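Tenau hand-held gripper kit: right-hand jaws not closing level on thin items
Ticket status: Closed
Product: Tenau two-handed kit (pair), blue pads
Opened by: Cuiping Han
Handled by: Alleo support

Entry 1, 8:40

Hello! I bought the Tenau pair in July to record table-setting jobs for a small home-help arm we're hoping to train, and up to now I've been really pleased with it. Cups, fine. Folded napkins, fine. Then we moved on to chopsticks and I've come a bit unstuck.

The trouble is on the right-hand unit. I squeeze, the jaws come together, and the chopstick twists round between the pads and points off somewhere silly. The left-hand one doesn't do it at all. I've swapped hands in case it was me (I'm very right-handed) and the problem follows the gripper, so I don't think I can blame my wrist.

What I've tried so far: wiped the pads with a damp cloth and let them dry, turned it off and on (I know, but you'd have asked), and run the calibration again from the Zheng app. The app says the closing width is fine. Firmware is whatever came with it, I haven't updated anything.

Entry 2, 9:25, Alleo support

Thanks Cuiping, that's a nice clear write-up. Calibration only looks at how far the jaws open and shut, so it won't notice a pad that's sitting crooked. Could you put one chopstick in the jaws pointing straight away from you, hold it still, and look along the pads from above? If they're level you should see the same amount of pad either side. Also, how many cycles has it done? It's under Device, then Wear.

Entry 3, 10:10

Right, I've done that on the kitchen table with our ordinary wooden chopsticks, the ones out of the basket. 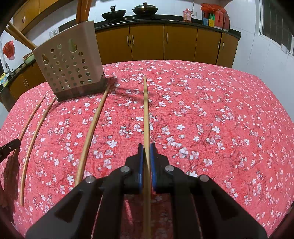
The wear page says 3,000 cycles on the right and a good deal less on the left, which sounds about right for someone who does everything with one hand. I held the grip for 90 seconds by my phone timer. It starts off straight enough and then creeps, always the same way round, and if I lift the tip it goes much sooner. Is 3,000 a lot? The leaflet in the box doesn't say when pads want changing, and I'd love a line in there about it.

One more thing while I'm here. When I press on the right pad with my fingernail the bottom corner lifts a tiny bit. I didn't like to pull at it!

Entry 4, 10:35, Alleo support

You were right not to pull, but that corner is your answer. The glue has let go at the bottom, so the pad rocks when something thin presses on it. Wider things like cups spread the load and you'd never notice. There should be a spare set in the lid pocket. Warm the old pad with a hairdryer, peel from the loose corner, clean the jaw and press the new one on for 35 seconds. Then run the Tidau pairing check with both grippers and start with a couple of slow pick-ups.

Entry 5, 14:15

Found the spares (they'd slipped under the foam, so I'd decided I didn't have any). Peeling was easy, cleaning was fiddly because the old glue rolls up into little crumbs. Pressed it down, counted, had a cup of tea, ran the pairing check and it passed first go.

Then back to the chopsticks, laying them out in twos with both grippers.
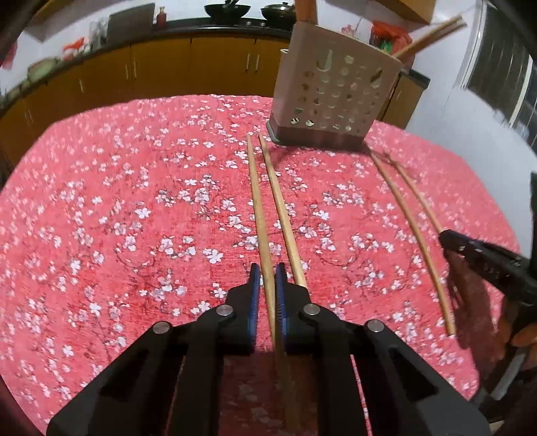 Attachment 2: two-gripper session, chopsticks on the table.

No twisting now, even lifting by the thick end, and I'm dead chuffed. I did 2 full rounds of setting and clearing and the app didn't flag anything. The right one feels a touch stiffer to squeeze than it did this morning, which I assume is the new pad bedding in?

Would I still recommend the kit? Yes, I would. It's light, my hands don't ache after a morning of it, and getting a reply in under an hour is lovely. I'd just like the spares somewhere more obvious, and a reminder in the app before the pads get to this stage.

Entry 6, 14:50, Alleo support

Yes, a bit of stiffness is normal and it'll ease off. I've passed on both suggestions and put a fresh set of pads in the post for you, no charge. Closing this one, but reply here if the corner lifts again and it'll reopen.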